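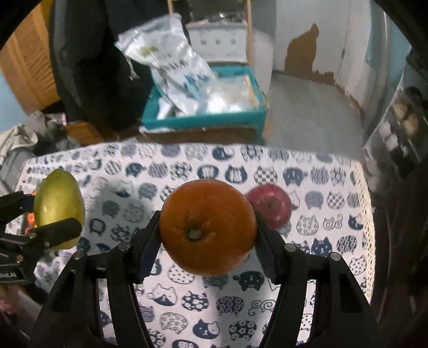
Buying a half-finished house from the owner: how do we handle the deposit and the missing paperwork?

Posted by Filipa Loureiro
Monday, July 16, 2018

Hello everybody, and thank you in advance for reading, because I know I go on a bit. My husband and I have been looking for a place in the country for what feels like forever, and last month we finally walked through one we both liked. It's up the hill road outside Zakalham, three bedrooms, a little over two acres, with a row of old fruit trees along the back fence that I fell for before I'd even seen the kitchen. (There isn't a kitchen. There is a room where the kitchen will go.)

The owner started building it himself and then his job moved. The roof is on, the windows are in, and the outside walls are done. Inside, the wiring is pulled but nothing is hooked up, the upstairs bathroom has pipes and no fixtures, and all the floors are bare concrete. He's asking $118,000 and says he won't go lower, as he has another couple interested.

What worries me is this. He wants 13 percent down as a deposit right away, paid straight to him, and he says he'll "sort out the permit stuff" before closing. When I asked to see the building permit he showed me a copy of the first page, and I'm fairly sure the date on it means it has run out, or is about to. He also mentioned that the last inspection was the one for the framing. I don't know if the wiring and the plumbing were ever looked at by anybody.

So I suppose I have a few things rolled into one. Is it normal to pay the seller directly? Can a permit be passed along to a new owner, or do we start over? And would a bank even lend on a house in this state? We have savings for the finishing work, but not for the house and the finishing work together. He seems like a lovely man and I don't want to insult him by asking for too much, but it's all the money we've got.

Filipa

Anneliese Eichhorn

Filipa, first of all, congratulations on finding something you love, and please don't hand that man a check yet!

I'll take your questions in the order that matters most to your wallet. The deposit should go to a neutral third party, meaning an escrow or title company, or an attorney's trust account, depending on how it's done where you live. Asking for that is no insult. Any seller who has sold a house before will expect it, and one who hasn't can have it explained to him by the title company, very kindly, over the phone. Thirteen percent is also on the high side for a deposit, in my experience, so I'd feel free to offer less. Whatever you settle on, the contract should say in writing when you get it back. I would want it refundable if the financing falls through, if the title search turns up something ugly, or if the permits can't be put in order by a certain date. Put the actual date in. "Before closing" is much too soft.

On the permit, call the county building department yourself. Have the address or the parcel number handy and ask what permits were opened, which inspections passed, and what's still due. They'll usually tell anyone who asks, and you will learn more in that one phone call than in a month of chatting with the owner. Some counties let you transfer an open permit with a form and a small fee. An expired one may need to be renewed or applied for again, and then you might be held to the newer code, which can get expensive with wiring especially. If the walls upstairs have already been closed up over wiring and pipes that weren't inspected, ask the inspector what they'd want opened. Far better to hear that now, while it can still come off the price.

As for the bank, a regular mortgage generally wants a house you can live in, with a working kitchen and bathroom, so this one probably won't qualify as it stands. Ask about a renovation loan or a construction loan. With those the money for the finishing work is held back and paid out in stages as things get done, and it may solve your savings problem at the same time. There is more paperwork and it takes longer, so tell the seller early.

We bought an unfinished house ourselves, years ago, and it took us nine months longer than we'd planned, but we're still in it and I wouldn't trade it. One more thing I wish we had done: ask for lien releases from everyone who worked on the place or delivered to it. Our roofer hadn't been paid in full, and guess who got the letter.

Let us know how it goes, and good luck with those fruit trees!

Helmut Wendt

there's always "another couple." take your time

Elfriede Ackermann

Anneliese has covered it so well that I only have a little to add, but I did want to put in a word about the land, because people get so taken up with the house that they forget what it's sitting on.

If you're that far up the hill you are most likely on a well and a septic system, or you will be. Find out if they exist! A friend of ours bought a shell like yours and the septic hadn't even been designed, let alone dug, and the soil test came back poor, and that was a whole summer gone. Ask for the well report, how deep it is and how many gallons a minute, and have the water tested for yourselves. Have the lines surveyed too. That back fence may or may not be where the property ends, and it would be a shame to find out your favorite trees belong to the neighbor.

Also, get two or three contractors to walk through and price the finishing before you sign anything. Then add a cushion on top. My late husband used to add a third, and he was a careful man, and we still ran over on the floors.

Do ask the seller if he kept receipts and the warranty papers for the windows and the roof. Some of those can be put in the new owner's name if you send the form in soon enough.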